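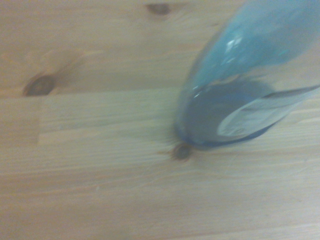 I've spent the better part of two weeks swapping grippers on the bench arm, and I finally have opinions! The two in the running are the Stundus, a plain parallel jaw with rubber pads, and the Gethin, which has soft fingers that curl around whatever they touch. Both run off the same Dirkura controller, so at least that part stayed put. My favorite troublemaker for this kind of test is a see-through blue plastic bottle on a pine tabletop, because clear plastic gives the wrist camera fits (the wood grain shows faintly right through the paler part) and the label is the one bit it can reliably lock onto. Add a little motion blur and you can't read a word on that label, but the software doesn't care about reading, it just wants a nice pale band to aim for.

I ran 195 picks in all, split between the two. The Stundus is quick and it closes exactly where you tell it to, and if the camera guesses wrong by a little it pushes the bottle away and you get to watch it roll. The Gethin forgives a lot more. It's also slower, and the fingers pick up dust like you wouldn't believe, so I was wiping them down every 53 picks (don't ask how I landed on that number, it's when I ran out of coffee the first day and it stuck).

One thing I'd do differently – I left the exposure on auto for the first 4 runs, and the shiny spots on the plastic kept jumping around in the depth map. Locking it helped more than any change I made to the grippers. If you're fighting with clear parts, try that before you spend money.

The Gethin stays on for now. I'm taking the whole setup over to the Braltarberg open shop in June, so bring your worst bottles and we'll see what it can hold. Jars are fine too, as long as they're empty.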